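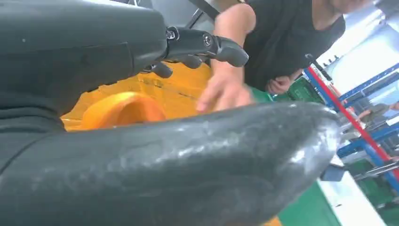

Monthly walk-through checklist: hand-guided and shared-space robot work
Site: Munro shop floor, handling cells
Completed by: Magnus Mowat
Date: May 21, 2021

Marks used: OK = meets our rule. FIX = needs work before the next round. N/A = does not apply this month. Comments are mine, and I write a lot of them, so skip to the action list if you're in a hurry.

Section A. Before anyone steps in

A1. Written risk assessment for each cell is current and matches the task being run. OK
Comment: Really pleased with this one. The Stirkex cell had a task change in March and the assessment was updated before the first part went through. The old version is marked as replaced and filed behind the new one, just as it should be.

A2. Everyone entering the reach area has signed the cell briefing sheet. OK
Comment: All signed. Please print your name next to the signature, because two of them could belong to anybody.

A3. Emergency stop tested from each station at start of shift. FIX
Comment: The tests were done and logged for the Devent cell. For Stirkex the log has a tick but no initials. A tick with no initials counts as not done under our rule, so I'm marking it FIX even though I fully believe the test happened. I ran it again with the shift lead and it passed first time, from every station.

A4. Speed limit for shared work is set and locked. OK
Comment: Locked, with the key held by the shift lead. Lovely to see the key on its hook and signed out properly!

Section B. Hands, arms and clothing near the gripper

B1. No rings, watches, bracelets or lanyards inside the reach area. OK

B2. Sleeves are short or close-fitting. OK
Comment: T-shirts are fine and so are fitted cuffs. Hoodies with drawstrings are still a no, and that includes the nice new Fulotel ones.

B3. Operator knows the pinch points on the gripper in use. OK
Comment: I ask people to point them out to me with the arm stopped. The answers were great this month. The gap between finger and thumb is the one everybody gets. The linkage behind the fingertip is the one people forget, and it can nip just as hard. If you are training somebody new, start with the linkage.

B4. Hand-over practice: the person's hand stays on the far side of the part and never goes between the fingers. OK
Comment: Flat palm or fingertips on the outer face of the part. If you have to reach through the grip to steady something, stop the arm first.

B5. Head and face stay out of the arm's path. FIX
Comment: This is my main talking point for the month. It is very natural to lean in when you want to see how the fingers are sitting on a part. I do it too. The rule is to stop, then look. Please use the hold button every time, even for a quick check. A floor mark showing where to stand would help, and I've put it on the action list.

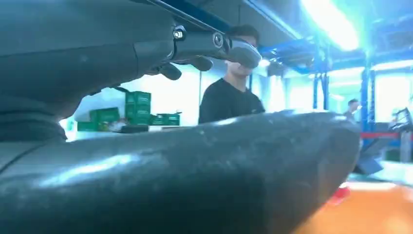 B6. A second person is within calling distance during hands-on work. OK
Comment: Good habits on this. People tell each other when they are about to start, out loud, and they wait for an answer. Keep it up.

Section C. Gripper and arm condition

C1. Finger surfaces free of sharp edges, cracks or lifting material. OK
Comment: Scuffs and rub marks are wear, and wear is allowed. Run a gloved fingertip along the edge with the power off. If the glove snags, it's a FIX. If it slides, it's OK. The simple test beats staring at it under a flashlight.

C2. Pivot bolts seated, no visible play in the joints. OK
Comment: Checked with power off and the arm supported. The Devent hand is at 2,008 hours on its counter and our own interval for a full joint service is 4,000, so there's plenty of room. I'd still like to see the hours written on the cell sheet every month instead of only when I ask.

C3. Sleeves and covers in place and not bunched at a joint. OK
Comment: Creases are normal. A fold that gets drawn into the joint is the thing to watch for. Move the arm slowly through its range after refitting any cover, and keep your free hand on the hold button while you do it.

C4. Plastic wrap, bags and tape kept clear of moving parts. FIX
Comment: Our rule is simple — film of any kind either gets fastened down flat or comes off before the arm moves. Loose film can catch in a joint, and clear film is very easy to miss from the operator's side.

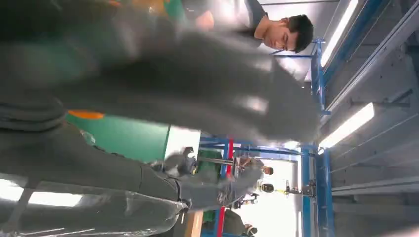 Item C4: clear plastic over the arm sleeve.

C5. Cables and straps routed so they can't snag a person or the arm. OK

Section D. The area around the cell

D1. Work surface holds only what the task needs. FIX
Comment: Boxes waiting their turn belong on the staging shelf. I know it saves steps to keep them close. It also gives the arm more things to bump.

D2. Walkways clear and marked. OK

D3. Lighting good enough to see the fingertips from the operator's position. OK
Comment: My meter read 420 lux at the Stirkex station. I was hoping for exactly this after the tubes were changed. What a difference!

D4. Visitors and passers-by kept outside the marked line. OK

Actions

1. Initials on every stop test, Stirkex cell. Shift lead.
2. Floor mark for the standing position, both cells. Me.
3. Film rule C4 added to the start-of-shift card as line 11. Me.
4. Staging shelf cleared so boxes have somewhere to go. Day crew.
5. Service hours on the monthly cell sheet. Shift lead.

Comments from the crew are welcome on the back of this sheet. Last month's suggestion about practicing the hand-over with the arm stopped came in that way, and it's now part of the briefing for both cells.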